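Plerach Workshop Support
Ticket 300 - Left gripper fingers not closing fully on thin cloth
Opened by: Gangadharan Chowdary
Status: Open
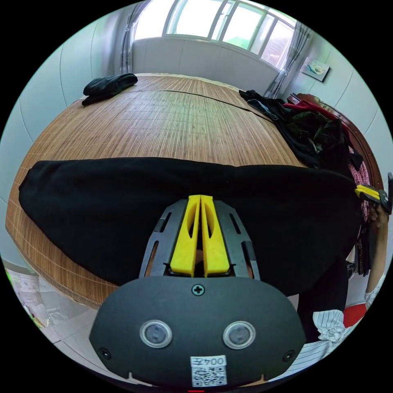

The fault shows up on shirts and other thin garments. I squeeze the handle, the fingers come together, and the cloth slides out when I lift. Thick fabric gives no trouble. Right gripper is fine with both.

Log

1. Checked the finger screws. One was a half turn slack. Tightened it, no change.
2. Swapped the fingers left to right. The fault stayed with the left body, so the prints are good.
3. Took the slide rail off and cleaned it. Found lint packed at the closed end - enough to stop the travel 2 mm short.
4. Put it back together and ran 8 lifts with the same garment. Dropped it twice. Better than before.
5. Logged the encoder. Closed position reads 900 on the right and wanders on the left.

Reply from Wibisono desk: Re-zero the left encoder with the fingers held shut, then send the new log. If the reading still wanders, replace the return spring.

Spring ordered. Will re-zero tonight and post the log.

Share 2 | Comments 8
Contact | Back to top | © Plerach Workshop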